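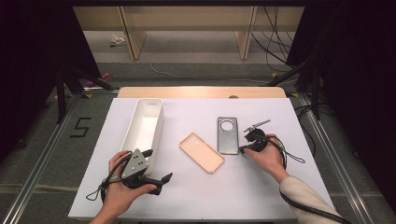

Corina Vlad would like everyone to know that the fries are never late. The fries are ready in no time at all, she says, and if they arrive cold it's the fault of the fish, and children should be told this early in life.

Fair enough. She works the fryer at Flalinness, a restaurant in Jadcombe where dinner starts at five and the soup starts a good deal earlier, and she has feelings about fish.

How Does Everybody's Dinner Come Out at the Same Time?

Say you go out to eat with your family on a Monday. You order fries and a grilled cheese. Your mother orders fish. Your brother orders the pasta, then the soup, then the pasta again. Your grandfather asks for a steak cooked so well done that the waiter looks sad.

Now think about how long those things take. A grilled cheese needs a few minutes. Fish needs a few more. Steak cooked until it gives up hope needs 16. If the kitchen started all of it the moment you ordered, your sandwich would be done first and would sit there going stiff while everybody waited for Grandpa.

Yet a waiter walks out with four hot plates and puts them down in front of four people, usually the right ones. How?

It starts with a piece of paper

When the waiter takes your order, it goes to the kitchen as a ticket. In some restaurants the ticket is handwritten. In others it comes out of a little printer that makes a noise like an angry cricket. The one at Flalinness printed 2,225 tickets in November, and every one of them made the noise.

A ticket is written in a kind of shorthand, because cooks don't have time to read "the young lady would like her grilled cheese without tomato, please." The ticket says something like GR CHZ NO TOM. There is no please. The please stays in the dining room.

The ticket also says which table you're at and what goes first. If your brother really does want soup, the soup gets its own line at the top, with another line drawn under it. That means: make this now, and hold the rest until he's had it.

Somebody has to be the boss of time

In a busy kitchen, one person stands near the counter where finished plates are set down. This counter is called the pass. The person may be the head chef, or may be called the expediter, a long word for someone who hurries other people up.

The expediter reads the tickets out loud. The cooks shout back to show they heard. In a lot of kitchens the thing they shout is "Heard!" You might think this would get silly, and it does, and they go on doing it, because a cook who doesn't answer may be a cook who isn't listening.

Then comes the clever part. The expediter works backward. You probably do this too, if you have ever figured out the latest possible minute you can get out of bed and still catch the bus. The expediter starts with the end (all the plates on the pass together) and counts back from there.

So for your table, it goes like this. The steak goes on first. Nobody touches the fish yet. When the steak has been going for a while, the expediter calls for the fish. A bit later, the pasta goes in the pan. Last of all, when everything else is nearly there, somebody remembers you, and the grilled cheese hits the heat. The fries go down in the oil at the very end, because a fry is at its best for a shockingly short time.

Which means that while you were sitting at the table, sighing loudly and asking when the food was coming, your sandwich hadn't been started. This was on purpose. You can be annoyed about it if you like.

The part that happens before you get there 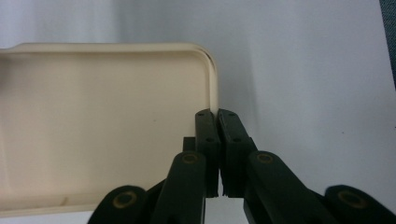
Cooks do a huge amount of work before the first customer walks in. They chop the onions, grate the cheese, wash the lettuce, make the sauces, and boil some of the potatoes. Then all of it goes into containers and the containers get covered, and that is why cooks care a surprising amount about lids. Look at the cream-colored plastic one in the picture, with its rounded corners and its raised rim. A rim is a handy thing for a lid to have, as you'll know if you have ever tried to cover leftovers with a plate that was flat all the way across and then put the whole thing in the refrigerator on its side. Cooks also like to write on a piece of tape what's in the container and what day it went in. At home this job is done by somebody sniffing it.

The French name for all this getting ready is mise en place. Say it like "meez on plahss." It means "put in place." You can use it about your own homework if you want to make an adult stop talking for a second.

Without it, the timing would fall apart. Nobody can put your grilled cheese together at the last minute if the cheese is still one enormous block.

Stations, or why one person doesn't do it all

A restaurant kitchen is divided up into stations. One cook is on the grill. One is at the fryer. One does salads and cold things, and gets teased about it by the ones who do hot things until the middle of summer, when it's everyone's favorite job.

At the Dağdelen, the restaurant across the street from Flalinness, there are 3 cooks for the whole place, so each one has two stations and a very fast walk. A giant hotel kitchen might have a person who makes only sauces. It depends on how big the place is and how many people like sauce.

Stations help because nobody has to keep the whole dinner in their head. The grill cook thinks about the grill. The only person thinking about your entire table is the expediter, and the expediter is also thinking about every other table, and would like you to decide about the soup. 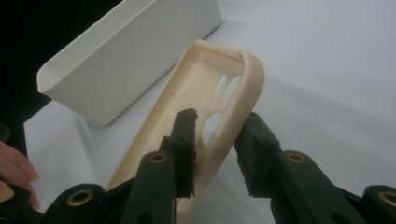
Phone case, tilted. The three openings near the top are for the cameras.

What goes wrong

Plenty. Somebody drops a plate. Somebody's fish comes back because it has a bone in it, being a fish. A table in the corner wants to move to a table by the window, and now the tickets say one thing and the room says another.

If one dish has to be made again, the others are stuck waiting. Cooks have a few tricks for this. There are warm lamps over the pass, which keep food hot and do terrible things to salad. A steak doesn't mind the wait, and even likes it, since meat gets juicier if it rests for a bit after cooking. Soup doesn't mind anything. Fries mind very much. Sometimes the kitchen throws out the first batch and makes new ones, and the cooks eat the old ones standing up. Corina Vlad does not consider this throwing out.

Once in a while a kitchen gets so many tickets all at once that it can't catch up. Cooks call this being "in the weeds." If your food takes forever and the waiter looks like someone being chased by a goose, they're probably in the weeds. Be nice. Being nice won't make the fish any faster, but the waiter has to walk past you a lot.

The last ten seconds

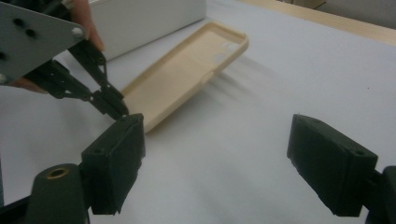 Before a plate leaves the pass, someone looks it over. They wipe the drips off the edge. They turn it so the good side faces the customer, and they check that there's some empty plate showing. That last one sounds like a way to give you less dinner, and now and then it is. Mostly it's about where your eyes go. The beige phone case lying on the white tabletop is pretty plain as phone cases go, and it's empty, but with all that bare white next to it you can't miss it. Put a fish stick on a big white plate, on a slant, and it will look like it costs more. Try this at home and see if you can charge your parents for it.

After that, the expediter calls for hands. "Hands!" means "someone come and carry this." The waiters arrive, take the plates, and push the door open with one hip. You sit up straight. Your grandfather gets the pasta. Your brother gets the steak. Everybody swaps.

Try it yourself

Pick a dinner with three parts, such as noodles, peas, and toast. Ask a grown-up how long each one takes and write it down. Now decide what time you want to eat and count backward to find when each thing has to start. Have the grown-up do the hot parts while you stand there and call out the orders.

They have to say "Heard!" every time.

Words to know

Ticket: the piece of paper that tells the kitchen what you ordered.

The pass: the counter where finished plates wait to be picked up.

Expediter: the person who decides when everything gets started. Sometimes shortened to "expo."

In the weeds: too busy to answer that right now.

Next time: Mr. Unden's menu, and why the most expensive thing is at the top.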